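Why Do We Wash Things, Anyway? A Kids' Guide to Bowls, Cups and Towels

Hi! I'm Kaede Sugawara, and I write the kitchen pages for Trelludia. I get lots of letters from kids who want to know why they have to help clean up after dinner. Masaru Oda is 7 and his was very short. It said, "The bowl only had water in it. Why do I have to wash it?"

Good question, Masaru! Let's start with your bowl, then we'll get to the really interesting part, the towel.

What's on a bowl that looks clean?

When you drink or eat from a bowl, your lips touch the rim. A little spit stays behind (sorry, but it does). Your fingers leave something too. Skin makes its own oil, and if you've ever seen a smudgy fingerprint on a window, you've seen that oil. And then there are germs, which are living things so small that you'd need a microscope to meet them. Most germs don't bother us at all. A few can give you a tummy ache, and if there's a bit of food and water around, they can grow into a big crowd pretty fast.

So a bowl can look perfectly clean and still have a bit of spit, some finger oil and a few germs on it. That's why we wash it.

How does soap do it?

Water is good at picking up things like sugar and salt. Try it! Put a spoonful of sugar in warm water, stir, and it seems to vanish. But water is terrible at picking up oil. Pour a drop of cooking oil into a glass of water and it just floats on top and sits there looking shiny.

Soap fixes this problem. Soap is made of tiny pieces called molecules, and each one has two ends. One end loves water. The other end can't stand water, but it loves oil. When you rub soap on a greasy bowl, all the oil-loving ends grab on to the grease and the water-loving ends hang on to the water. When you rinse, the water goes down the drain and takes the soap and the grease along with it.

I like to think of it as a huge line of kids holding hands. One kid has hold of the oil, the next has hold of the water, and off they all go together.

Smooth things and fuzzy things

Now for my favorite bit. Go and touch a plastic cup. Then touch a bath towel. They feel completely different, right?

A plastic cup is smooth. There are hardly any places for water to hide, so it makes drops that slide down the side. That's handy if you're a cup, because a cup is supposed to hold water and then let go of it. It also means a smooth bowl is easy to wash. The dirt is all on the outside where your sponge can reach it.

A bath towel is the opposite. The fuzzy kind is called terry cloth, and if you look at it closely (a magnifying glass is great for this) you'll see that it's covered in little loops of thread. There are 3000 loops on the towel square that my friend Hertta Pelkonen keeps on her desk. I know because she counted them with a pin, and it took her most of a rainy afternoon in June. She works at Stistotent, where they weave towels, so I suppose that's a good afternoon for her.

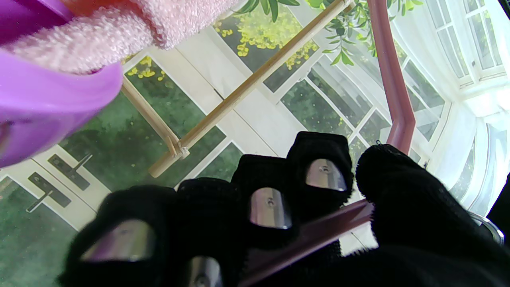
All those loops are there to give water somewhere to go. Water likes to stick to cotton, and it also likes to creep into narrow spaces. The grown-up word for the creeping is capillary action. You say it like this: CAP-uh-lair-ee. A flat piece of cloth has some narrow spaces between its threads, but a loopy one has many more, and so it can soak up a lot more water.

Sponges work in nearly the same way, only they have holes instead of loops. Squeeze a sponge, hold it under water and let go – you can watch the air bubbles come out as the water moves in.

Try it: the great drinking race

You'll need:
A bowl of water
A strip of old towel
A strip of old T-shirt
A strip of plastic bag
A long thin stick, like a bamboo skewer (ask a grown-up to snip off the pointy end)
3 clothespins
A clock

Clip the strips to the stick so that they hang down in a row. Lay the stick across the top of the bowl, with the bottom of each strip just dipping into the water. Now wait 6 minutes. I know that's forever! Go and brush the dog or something.

When you come back, look at how far the water has climbed up each strip. Draw a picture of it. If you put a drop of food coloring in the water it's much easier to see, but do use old strips, as they'll never be the same again.

When I tried this with Reiko Matsuda's class in Tumcombe, there were 23 kids and every single one had to guess the winner first. Most of them picked the towel. One boy picked the plastic bag and cheered for it the whole way through. Sadly the plastic bag didn't drink a drop.

I won't tell you whether the towel or the T-shirt won, because different cloth gives different answers and I'd like you to find out with yours.

Why does a towel need to hang up?

Remember that germs like food and water? A wet towel in a heap on the floor stays wet for ages, and that's when it starts to smell. Hang it up and spread it out and the air can get at all those loops. The water floats off into the air as a gas called water vapor, and the towel dries.

One more thing about towels. If you rinse a cup really well and then dry it with a grubby towel, you've put some of the germs right back on. Use a clean one, or let the cup stand on a rack and dry by itself. Letting it dry by itself is the laziest way to dry a cup, and I do it every day.

Your questions

Do purple cups get as clean as white ones?
Yes! The color makes no difference to the soap. It can be harder to spot a stain on a dark cup, so have a good look inside.

Why does my cup feel slippery when it's soapy?
The soapy water makes a thin layer between your fingers and the cup, so they slide past each other. Hold on with both hands.

Why do my fingers go wrinkly at the sink?
Your body does that on purpose. Your nerves tell the little blood vessels in your fingertips to get narrower, and the skin on top pulls into folds. Some scientists think the wrinkles help us grip wet things. Kazuhiro Higuchi in Chiba wrote to say his go wrinkly faster than his sister's, and he'd like that printed. There you go, Kazuhiro!

If you try the drinking race, send me your drawing and tell me what cloth you used. I'll put the best ones on the next page.

Page last changed 6 Jul 2023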